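Tullden Storeroom Group - minutes
Last updated August 6, 2019
2 min read

Zoila Inga took the chair. The March minutes were accepted with one correction: the shelf order went to Halvorsen, not Caton.

Bins. The group agreed to stay with the large blue see-through bins for shared supplies. Caton has quoted 548 dollars for the next batch, lids included. Zoila will ask whether they will hold that price until the shelves are in. Cardboard boxes are to be cleared from the lower shelves first.
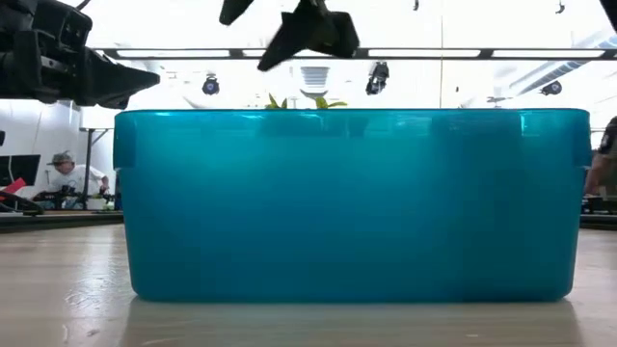

Do the bins need labels if the plastic is see-through?

Labels are still needed on one long side, because small items are hard to make out once the lid is on and the bin is shelved.

Tables. Bins should be sorted on the wooden table and put back the same day. Felt pads were suggested to protect the finish - Zoila has a roll left over and will bring it.

Plants. Potted plants are not to be stored in bins with paper goods. Proltodley has offered a plant stand, roughly 15 inches wide. Accepted.

Next meeting: same room, after the Halvorsen delivery.

4 comments
73 shares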